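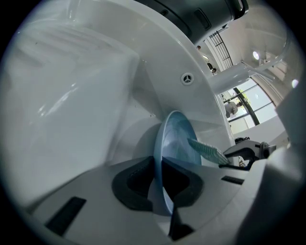 Light blue plate on its edge in the slot, white housing behind

Folding guides or a proper field book for shorebirds?

Posted by drendaveck, 2 Mar 2020

I've been birding for a bit over a year, mostly bush birds within walking distance of home, and I want to get serious about waders before they all head north. I have one of those laminated fold-out guides for the coast and it's fine for pelicans and oystercatchers. The small grey and brown ones all look the same on it. The pictures are about the size of a postage stamp and it only shows breeding plumage for half of them.

Is there a folding guide that does waders properly, or do I need to buy a full book? Budget is not huge. I don't want to carry a brick either, as I usually ride out to the mudflats with a scope on my back.

Reply from Ciarán Cronin

Get a book. The folding ones are a souvenir. I have three in a drawer, all presents, and none of them would help you separate a Curlew Sandpiper from a Red-necked Stint at any distance, let alone a Great Knot from a Red Knot.

Size isn't the excuse it used to be. There are pocket editions that fit in a bar bag.

Reply from saltpan_dilani

I disagree with Ciarán on this. A folded card is what I use most. I leave the book in the car and look things up properly when I get back to it. Standing in mud with a scope, a book is a nuisance – you need two hands and the wind turns the pages for you.

The trick is to get a card that covers one group only. The general "birds of the coast" ones try to fit in gulls, terns, ducks, herons and the odd parrot, so of course the waders get one panel. Pevine did a wader card a few years ago with non-breeding and breeding side by side and a strip along the bottom showing bill length against head. I think it's out of print but they turn up second-hand.

Dilani Miah

Reply from drendaveck

Thanks both. Dilani, does the Pevine card show juveniles at all? That's where I came unstuck in December. I had what I was sure was a Sharp-tailed Sandpiper and was told later it was a young Ruff. I'd written it down and everything.

Reply from saltpan_dilani

Only a couple, and Ruff isn't one of them. No card will get you through a juvenile Ruff, to be fair. Size and the way it walks helped me more than any painting.

Reply from Ciarán Cronin

Which is my point. The book I use has 717 species and gives juvenile, non-breeding and breeding for every regular wader, plus flight from above and below. You will want the flight pictures. Half of what you see out there is going away from you.

Reply from rizwan_m

717 species is a lot of pages to carry when there are 14 waders you'll see regularly at any one spot on this coast. I say learn those first and learn them well. When something doesn't fit, take a photo and notes and worry about it at home.

I cut up a second-hand copy of an older guide (it had 698 species, so not much missing that matters to a beginner), took the wader section out and had it spiral bound at the print shop. Clear cover front and back. Fits in a jacket pocket and it's been going for four seasons.

Reply from Ciarán Cronin

You cut up a field guide?

Reply from rizwan_m

It cost me less than lunch and the spine was already gone. Yes.

Reply from Sajib Sarkar

Rizwan's way works. I did the same with a photocopy for my own use and coloured tabs on the edge – plovers, sandpipers, godwits and curlews, the rest. Tabs are worth the trouble.

On paintings versus photos, since nobody has brought it up: most of the cheap cards use photos, and photos of waders are taken in whatever light there was on the day. A grey bird at sunset is an orange bird. If you're choosing between two, choose the painted one.

Reply from Janaka Liyanage

I'd go the other way on photos for beginners, though I know most people here prefer plates. A painting shows the bird tidied up. A photo shows it hunched with its bill under its wing, the way you'll find it at high tide. The Khondokar photo guide is waders only, 313 pages, and has a section on roosting birds that I haven't seen elsewhere. It's a bit heavy for a bike, I admit.

Also worth asking at your local club. Ours has a library shelf and members can borrow for a month. Try a few before you spend anything.

Reply from saltpan_dilani

The Khondokar is good but the index is terrible. It's by scientific name only in the first printing. Check which one you're getting.

Reply from drendaveck

Didn't know about club libraries, I'll ask. I'm leaning towards a second-hand Pevine card for the mudflats and a pocket book for home. Is lamination worth paying extra for? Brusico sell some of theirs on plain waterproof paper for a few dollars less.

Reply from rizwan_m

The waterproof paper is better if anything. You can write on it in pencil. Laminate cracks at the folds and then the salt gets in and the layers lift.

Reply from Ciarán Cronin

Agree with Rizwan there. Laminate also glares badly in full sun. Still get the book.

Reply from Sajib Sarkar

If you do end up with a laminated one, rinse it in fresh water when you get home and dry it open. Mine has lasted well enough that way.

Reply from drendaveck

Found a Pevine card listed with postage included and have messaged the seller. It has someone's ticks on it in biro, which doesn't bother me. Will look at pocket books at the club meeting.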